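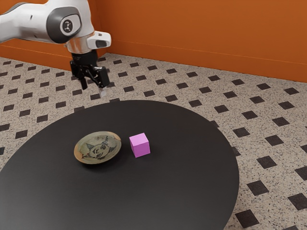 Carnets > Vie pratique > Sommeil

Février, par Da-eun Ki

Trois mois que j'entends parler du réveil lumineux comme d'une révolution. Ma belle-sœur en a un, mon dentiste en a un, et Eun-seong Ryu, avec qui je partage un bureau à Irville, m'a prêté le sien pendant ses congés en me promettant que je ne pourrais plus m'en passer. Je le lui ai rendu hier.

Le principe, vous le connaissez. La lampe s'allume peu à peu avant l'heure du lever, on croit voir poindre l'aube, on ouvre les yeux tout seul, frais et dispos. Sur la boîte de la Maturine (c'est le nom du modèle, ne me demandez pas pourquoi), on annonce 1000 nuances de lumière. Je veux bien. Entre le jaune pâle et le jaune un peu moins pâle, j'en ai vu quatre.

J'ai tenu huit nuits. La première, je me suis réveillée à 4 heures pour vérifier si elle était allumée. Elle ne l'était pas. Les deux suivantes, j'ai dormi tournée vers le mur, comme je le fais depuis l'enfance, et c'est la sonnerie de secours qui m'a tirée du lit - un chant d'oiseau en boucle, avec un petit clic à chaque reprise. Une fois qu'on a entendu le clic, on n'entend plus que lui. Mon mari, qui se lève une heure après moi, a fini la semaine sur le canapé.

Le modèle coûte 69 euros dans la boutique de Nevley où Eun-seong l'a acheté. Pour ce prix, j'aurais aimé régler l'heure sans rouvrir la notice, qui d'ailleurs parle de « réconcilier le corps avec son matin ». Le mien n'était pas fâché, il est juste couché trop tard.

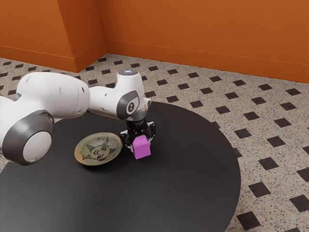
Est-ce qu'un réveil lumineux peut remplacer une sonnerie ? Pas chez moi : sur les huit matins, la lumière seule m'a réveillée deux fois, et je garderais une sonnerie pour tout rendez-vous important.

Je précise que ces deux fois-là étaient agréables. J'ai bu mon café sans regarder l'heure et je suis arrivée au bureau presque aimable. Mais je m'étais aussi couchée avant 22 heures la veille, et je ne sais pas trop à qui attribuer le mérite. Les avis en ligne (j'en ai lu plus de 396, un soir où j'aurais mieux fait de dormir) ne se posent jamais la question. On achète la lampe, on se promet d'être raisonnable, on se couche plus tôt, et on remercie la lampe.

Eun-seong me dit que huit nuits, c'est trop court. Possible. J'ai ressorti mon vieux réveil à piles et, ce soir, j'éteins à 22 h 30. Sans nuances.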